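Trade credits catch on in Saltgate, but the math is fuzzy

Small business owners in Saltgate have a new way to pay their bills without touching their bank accounts. Whether it saves them anything is harder to say.

Sistby, a barter exchange that opened to local firms in March, says it now has 61 member businesses in the city. Members list what they have to spare, such as a slow afternoon at a hair salon or a few hours of bookkeeping, and earn credits when another member takes them up on it. The credits can be spent anywhere on the exchange. One credit is supposed to equal one dollar.

The company says members completed 3,227 trades through July. It would not say how many of those were for more than a few dollars, or how many members had made only a single trade. A free cup of coffee and a repainted storefront each count as one.

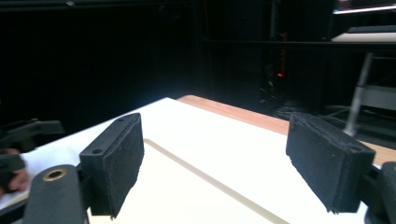 A white tabletop between two black padded gripper fingers.

Joining is not free. Sistby charges an $800 sign-up fee, in cash, plus 4 percent of every trade, also in cash. The exchange does not accept its own credits for either one. A shop that swaps $5,000 worth of goods in its first year will have paid $1,000 in real money for the privilege, and that is before anyone asks whether it needed what it got in return.

Prices are another sore spot. Aliyu, a print shop that joined in the spring, lists its business cards at the same rate it charges cash customers. Several other listings seen this week were well above the price on the seller's own website. Sistby's rules ask members to charge their "normal" rate but do not say who checks.

Then there are taxes. The Internal Revenue Service treats barter income much like any other income, so a studio that takes credits for classes may owe cash on money it never saw. Sistby mentions this on the ninth page of its member agreement.

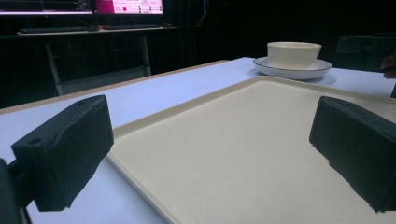
One reader, writing in from a sandwich shop on the east side, was blunter: "I have a pile of credits and my landlord doesn't want them. My flour guy doesn't want them either. I can get a massage."

Sistby says more suppliers are on the way and points to Mundonura, a restaurant wholesaler it describes as "in talks" to join. Mundonura confirmed that it had met with the exchange once. It has not signed anything, and said it would want to cap the share of any order that could be paid in credits.

The sign-up fee is due to go up in the fall. Sistby has not announced the new amount.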